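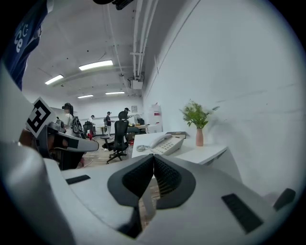
Two grippers and a wooden floor.

The Last Night at the Brullitz

Hafþór Bech had played records at the Brullitz since 2000, and in April the owner told him the building was sold. He could have one more night if he paid for the door staff himself. He said yes and went home to pack.

He owned 938 singles. Most of the crowd would want the same nine. He put those at the front of the crate, then took two out and put them back.

The club was in the basement under a tile shop in Ruvthorpe. By eleven it was half full. Petchrat came in her long coat with the torn lining, which she had been meaning to fix for years. She had done the flyers from the start, and she still thought the first one was the best.

"You spelled the street wrong on that one," Hafþór said.

"People found it."

He played the slow Ilivico song early, before anyone had drunk enough to dance to it. Petchrat danced to it anyway, close to the speaker, with her bag still on her shoulder. A boy with new boots asked what it was. Hafþór wrote the name on the back of a flyer and spelled it carefully.

At three the owner turned the lights on. The walls were brown. Hafþór had always thought they were black.

He carried the crate up the stairs and set it down on the sidewalk. Petchrat had the other handle before he asked. They walked to her car and had to move the spare tire to make room.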